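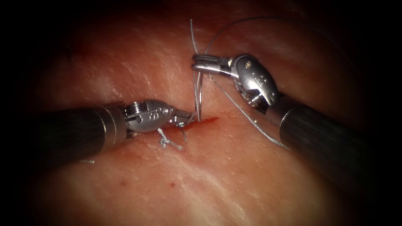

Two instruments, one short incision, a knot already tied at the left.

Tomás Fitzgerald and Senan Flanagan share a workshop bench at Sheehan, and since February most of it has belonged to Skorkurska, their homemade controller for surgical instruments. The hand grips are on version 201. The first 100 were, Flanagan says, "mostly hinges."

Thread has its own opinions, and a loop goes where it likes.

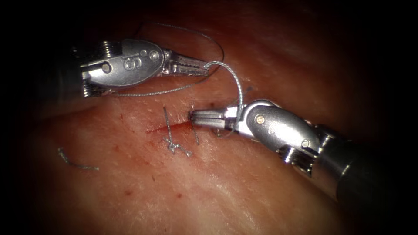
What it costs

Up to $80 a month, mostly springs. Fitzgerald keeps the receipts in a cookie tin and doesn't open it.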